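Search this site Search Go

Tistham Shared Workrooms: progress report to the Purves Fund

Last updated: February
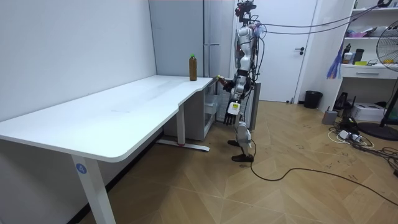
1. Where we are

Room 4 is furnished, which this time last year I would not have put in writing. The long white desk is in and standing on its own legs. It has a curved notch in the front edge, and opinion is divided on whether the notch is for cables or for stomachs. The white shelving unit is up, the locker stands against the gray wall, and the door has a wastebasket in front of it, where it has settled despite two requests to the contrary.

The desk wears a round blue label with a 4 on it. Femi Adeyemi labeled the furniture in every room after the Dullbridge delivery, when two desks spent a week in each other's rooms and both sets of users complained.

2. Money

The grant was $3,000. We have spent $2,651, most of it on the desk and the shelving. The locker came secondhand from the Nustholm office for the price of collecting it, plus a parking ticket that I have paid myself and do not wish to discuss. What is left is meant for a second set of shelves and a proper lamp. Receipts are with Oleksandra Hnatiuk, in date order, in a folder she will let you look at if you ask nicely.

3. Tidying

Your last letter asked how we planned to keep the room from going the way of the old one. The rule is that the desk gets cleared at the end of each session and small things go on the shelves. The rule is mostly working. The upper shelf has filled up with small boxes and containers, several of which have no known owner, and the lower one has become a retirement home for drink containers. A dark thermos is currently in residence. Bottles also drift back onto the desk, like the brown one with the green cap.

Femi wants bins with lids. Oleksandra says lids are how we lost the stapler. We are trying open trays first – they cost less and hide less.

4. Use

We had 15 bookings in the first month, better than the old room managed in its last three. The floor is holding up well under all the traffic. The cabinet under the far end of the desk has a translucent drawer front, so people can at least suspect what is in it before they open it.

5. Still to do

Second shelving unit: quote received, not ordered.
Lamp: chosen, then argued about, now chosen again.
Cables across the floor: need clips or a cover before somebody's ankle finds them.
Wastebasket: under negotiation.

We are not asking for more money in this period. We would like to move the leftover lamp money to cable covers if the lamp comes in under budget – please let Oleksandra know if that needs a form.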